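4. What the Covers Are For

4.1 Dust, and what people mean by it

We began the home visits expecting to hear a great deal about dust, and we did. In nearly all of the 28 households that took part, dust was the first word out of anyone's mouth when we asked why a thing had been given a cloth cover. It came so quickly, and in so nearly the same tone of voice, that Magesa started to note in the margin of her field book how long each person took to move on to a second reason. Often it was only a minute or so. The person would say "dust," pat the cover, straighten a corner of it, and then begin to talk about a mother, or a cold apartment, or the year the kitchen was painted.

We do not want to suggest that the talk of dust was insincere. Plidska is a dusty town for much of the year. The road past the quarry was paved only as far as the second bridge, and the older houses on the east side have window frames that let in a fine pale grit which settles on everything by evening. Several people ran a finger along a shelf to show us. One retired schoolteacher kept an uncovered saucer on top of her cupboard so that she could judge, by looking into it on Saturdays, whether the week had been a bad one. Anyone who has wiped down the same radio every day for a winter will understand the appeal of a piece of cotton that can be lifted off and shaken out the back door.

Still, dust alone does not explain the pattern of what gets covered. In Tumlow, which lies up the valley and has clean air and good windows, we found just as much covering going on, and of much the same objects. It also does not explain why people covered things that were used every day and had no time to gather dust in the first place. A bread box that is opened at breakfast, lunch, and supper hardly needs protecting between meals, and yet we saw bread boxes with fitted covers, some of them lined, and one with a small buttonhole for the latch.

4.2 Keeping a thing "ready"

The second reason, once we got to it, was harder for people to put into a word. The one that came up most was "ready." A covered sewing machine was ready, a covered teapot was ready, and the good lamp was ready for when the family came in December. Swai, who carried out most of the Tumlow interviews, asked a number of people to explain what an uncovered sewing machine would be, if a covered one was ready. They found the question a little silly, and told her so kindly. An uncovered machine was one that was being used, or one that had been left.

It seems to us that this is the heart of the matter. Putting the cover back closes off a job. It tells the rest of the household that the work is finished for now, that the object is in good order, and that whoever takes the cover off next will find it that way. One couple had an understanding about the typewriter in their hallway: if the cover was on crooked, the ribbon needed changing. They had never discussed it. The husband was quite surprised to hear his wife say it out loud to us, and said that he had always supposed she was simply in a hurry.

Some of the earlier writing on household textiles treats covers as a leftover from a time when goods were dear and had to last. We have no quarrel with that as history. But among the people we talked to, covers were being made and put on for quite inexpensive things, including things bought within the last year, and the makers were not all elderly. A young father in Plidska had sewn a cover for a rice cooker out of a pair of worn-out work pants, keeping the back pocket in place so that the measuring cup could live in it. He was very pleased with that pocket, and rightly so. He told us that he had learned to sew from his grandmother, and that he would not have thought to buy a cover even if he had seen one for sale.

4.3 Shape

Most of the 105 covers we recorded had been made at home, and it is worth spending a little time on how they were cut, as the cutting turned out to say a good deal about what the maker thought the cover was for. We found it useful to speak of drapes, boxes, and sleeves. A drape is a flat piece of cloth laid over the top of the object and allowed to hang. A box is cut in panels and sewn at the corners, and it stands a little away from whatever is inside it. A sleeve goes all the way around and follows the outline closely, so that the object keeps its own silhouette with a layer of fabric over it.

Drapes were the usual choice for wide, low things such as record players and trays of seedlings. They are quick to make and quick to remove, and a drape can be moved from one object to another as needs change. People were relaxed about them. A drape might be a dish towel this week and a pillowcase the next, and hardly anyone could tell us how old theirs was.

Boxes took more trouble and were talked about with more pride. They were mostly reserved for machines. The fabric shop run by the Szulc family on the market square in Plidska keeps a folder of paper patterns behind the counter, handed in by customers over the years and lent out again to anyone who asks, and nearly everything in that folder is for a box of one sort or another. The sizes are penciled on in different hands. A few have been corrected more than once as models changed and a maker found that the new toaster was a finger wider than the old one. We were allowed to spend an afternoon with the folder, along with a pot of tea and a great deal of friendly advice about seam allowances, and we are grateful for all of it.

Sleeves are the least common of the three and, to our eyes, the most interesting. They suit tall things: bottles, vases, thermoses, the narrow kind of lamp. A tall object is awkward to drape, as the cloth slides off to one side, and a box around it looks out of proportion and tips over when brushed by an elbow. With a sleeve the cover and the object are handled together and soon come to be thought of together. People who owned a sleeved bottle would say "the blue one" and mean the cloth. The general proportions we have in mind, tall and upright with fabric on the outside, are those of the object in Figure 1. 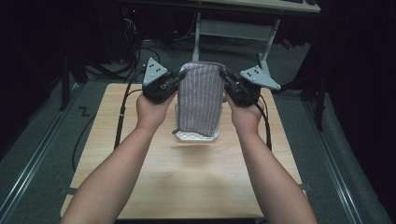

Figure 1. Tall fabric-covered object standing upright in the middle of a light wooden tabletop.

Because a sleeve stays on during use, it wears in places where a box or drape does not. We learned to look for the thin spots. On a bottle sleeve the cloth goes first at the height where the hand closes, and after that around the bottom edge. Makers knew this and planned for it. Several cut their sleeves with the grain running around the bottle, saying that the cloth gave a little more that way. Others added a second layer at hand height from the start, sometimes in a different color, and one woman in Tumlow replaced only that band, every other year, on a sleeve that was otherwise older than her children. She had kept the old bands in a tin and laid them out for Swai along the edge of the bed, faded in order from left to right.

4.4 Washing

Questions about washing got us the most detailed answers of the whole study, and the most disagreement. Drapes went in with the towels. Boxes were a matter of debate: a stiffened box loses its shape in hot water, and people who had used card or buckram in the panels tended to brush it and air it outdoors. A few swore by Bravness, a starch sold in paper packets at the Tumlow grocery, and said that a box could be washed as often as one liked provided it was starched and dried over the object itself. Others thought this was asking for rust. We heard both views defended warmly, on one occasion by two sisters across the same kitchen table, and we are in no position to settle it.

Sleeves were washed by hand, and usually put back on slightly damp so that they would dry to the right shape. This was described to us as common sense. It also meant that the object spent that time standing somewhere out of the way, on a windowsill or a folded newspaper, and more than one person said that the house looked odd to them until it was back in its place.

4.5 Things nobody covers

We close this section with a short note on absence. After each visit we wrote a list of prominent objects in the main room that had been left bare, and compared the lists once the last round of visits was finished in February 2026. Clocks were never covered, nor were mirrors, apart from one house in mourning. Telephones had been covered once, according to several older people, but the habit had gone. Televisions divided the households about evenly, and here the dividing line ran by age of the set more than age of the owner, the newer flat ones having, as one man put it, no shoulders for a cloth to sit on.

Musical instruments puzzled us most. A piano might have a runner along the lid and a fiddle had its case, but accordions stood bare on chairs and wardrobes in both towns, straps and all. When Magesa asked the owner of one why it had no cover, he looked at it for a while and said that he supposed he might want to play it. She asked when he had last done so. He took it down and played for most of an hour, and the remaining questions on the sheet for that household were filled in by telephone the following week.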